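Handout 4: Looking after the arm and gripper in Cell 8

Read this before your first bench session. Bring it with you, since the log sheet uses the same step names. Questions about the cell go to Marius Vasiliu; questions about grading go to Oi-ling Tang.

What is in the cell

One arm, one two-finger gripper, one wrist camera, one controller (named Dokero on the network). The fingers are black and pointed, and they wear at the tips and along the top edge. The camera sits on the wrist and looks out past the fingers, so any change at the wrist changes what it sees.

Before power-up

Check that the stop button is pressed in. Walk the camera cable from wrist to base with your hand and feel for kinks. Look at the tips of both fingers. Scratches are fine. A chip you can catch with a fingernail is not - write it in the log and ask for a new pair.

Changing the fingers

1. Jog the arm to the service pose and press stop.
2. Undo the screws on the left finger first. Keep them in the tray.
3. Wipe the mounting face with a dry cloth.
4. Fit the new finger by hand until it sits flat, then tighten the screws a little at a time, going back and forth between them.
5. Do the same on the right.
6. Release stop, home the gripper, and close it slowly. The tips should meet with no step between them.

Write the cycle count in the log. The last pair came off at 1,301 cycles. We inspect every 900, so that pair was overdue.

Checking the camera view

Open the live view with the gripper open. You want both fingers in the picture, one in each lower corner, with clear space between them for the part. If one finger fills more of the picture than it did in your saved view, the camera mount has moved. Loosen it, turn it back, and save a new view.

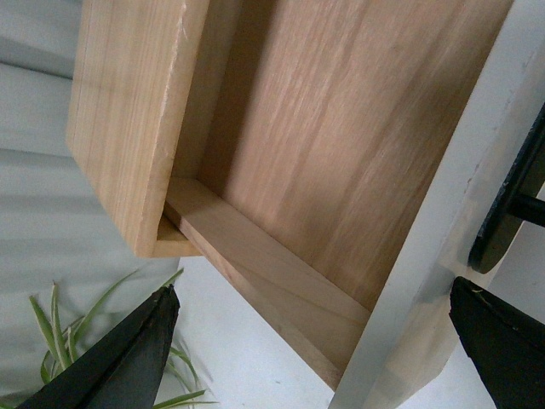
Dikedance Technical School - Department of Automation and Machine Care

The tilted wooden box is a good thing to check against. Its side panel and the narrow rail give you long straight edges, and the grain shows up well enough to judge focus. The small splintered spot near the top of the side panel should look sharp too. If the grain smears, clean the lens first and only then touch the focus ring.

For the log

Name, cycle count, finger condition (left and right), saved view yes or no. Pin-yu Lau collects the sheets in October.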